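Gremport three-step acrylic riser: four months on the counter

by Ching-wen Tsao

14 shares | 4 comments

I run the snack counter in a shared office building, and for a long time everything on it lay flat. People took what was in front and never saw the rest. In January I bought the Gremport three-step riser to fix that, and it has been in use every working day since then.

It comes as one piece, already bonded, with a protective film on both sides. Peeling the film took longer than I expected. It tears at the corners and you need a fingernail or a bit of tape to get it started again. Do it on a towel, since bare acrylic picks up marks quickly.

The three shelves each have a raised lip at the front. The lip is the best part of the design. My older riser, a Rudis, had flat steps, and anything in a slick wrapper slid forward when somebody bumped the table. With the Gremport I can lay candy bars lengthwise on the top step and they stay put. Small boxes can stand upright on the middle step with room between them, and customers can pull one out without knocking over its neighbor.

Depth is the weak point. A full-size cookie box is too deep to sit on a step comfortably, so I lean those against the end of the stand. It works but it takes up table space, and the bottom step gets partly covered. 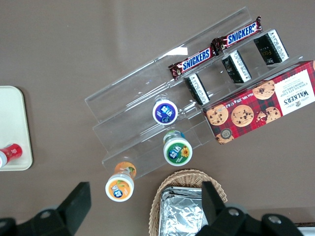 Being clear, it suits whatever table you put it on. The downside is glare. The top rail picks up ceiling lights and throws a bright line, which is no trouble for shoppers but can be annoying if you sit behind the counter all day. Turning the stand at an angle helped me a little.

Cleaning is easy with a damp microfiber cloth. I tried a glass spray once on the back edge and it left a haze, so I went back to plain water and dish soap. After four months there are fine scratches on the bottom step and almost none higher up.

The seams are neat on mine except for one small bubble at the left end. I've had about 50 items on and off it in a day and nothing has loosened. I would not stack canned drinks on the top step.

I'd buy it again for candy and small boxes. For anything bulky, look for a deeper one.

Comments (4)

Tarek Atallah
Does the lip get in the way of price tags? Mine are the clip-on kind.

Ching-wen Tsao
Clips go on fine but they hide the bottom of the product. I switched to small stickers on the lip.

Norbert Kováčik
I have two of these side by side and the heights don't quite match. A couple of millimeters off. Only bothers me.

Béla Dobos
Thanks for the note on glass spray. I ruined a Kao stand that way.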